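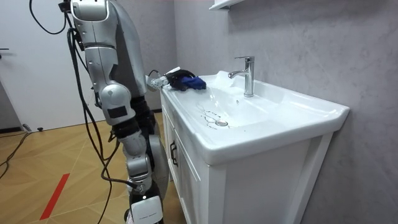 Simone Magalhães wonders if anyone has a way to keep pumped milk straight when two people share the feeding. Her son is 8 weeks old, she goes back to work in July, and her mother will have him during the day. She has a Plaseck double pump and a drawer full of Fesholm bags. Does the milk have to be warmed every time, and can what he leaves in the bottle go back in the fridge?

**Trolturel**

Warming is up to you and him. Plenty of babies take it straight from the fridge, and some won't touch it unless it's warm. If you do warm it, stand the bottle in a bowl of warm water and swirl it. Skip the microwave – it heats unevenly and leaves hot spots.

Leftovers don't go back in the fridge. Once he has started a bottle, use it within 2 hours and then pour it out. I freeze small amounts so less gets wasted.

For labels I write the date on the bag before I fill it. The pen skips once the plastic is damp.

**mrs_t_north**

My daughter would only take it warm. Boys are different I think.

**Conceição**

Agree with the above on leftovers. Don't trust the lines printed on the bags, though. Mine were off by quite a bit, so I measured in the bottle and poured it over.

For your mother, put the oldest bags at the front of the freezer and tape a short note to the door with his usual times and amounts. Move the next day's milk to the fridge the night before. Once it's fully thawed it should be used within a day and not frozen again.

Is she using the same bottles you use at home? We had to go back and buy a second set.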